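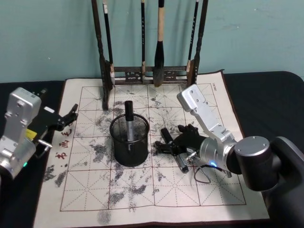

Taking part in the Terken sleep and memory study: your questions

What are you trying to find out?
Why some people hold on to new memories overnight and others lose them. We grow nerve cells from small blood samples and watch how they signal to each other, then compare that with how the same people slept. It's a lovely puzzle and we're very excited to be working on it!

Who can join?
Anyone over 18 who lives within reach of the Trusside clinic. You don't need to have sleep problems – good sleepers are just as useful to us. We have room for 100 people in this round, which closes in December.

What will I have to do?
Come in for 2 visits and wear a wristband for five nights in between. At each visit you'll learn a list of word pairs and give a small blood sample. Tea and toast afterwards, always.

Does it hurt?
A quick scratch from the needle. Suryani Raju takes most of the samples and she is wonderful with nervous people.

Can I drink coffee?
Yes, but please stop at noon on the days you wear the band.

Will my name be on my sample?
No. Each tube carries a number only, and Sekar Wattimena keeps the list of names locked away from the lab.

Will I get my own results?
You'll get your sleep chart, and people love these! We can't tell you anything about your health from the cells, as the work is at far too early a stage.

Can I change my mind?
At any point, and you needn't say why. Ring extension 2531 and ask for Intan Govindasamy.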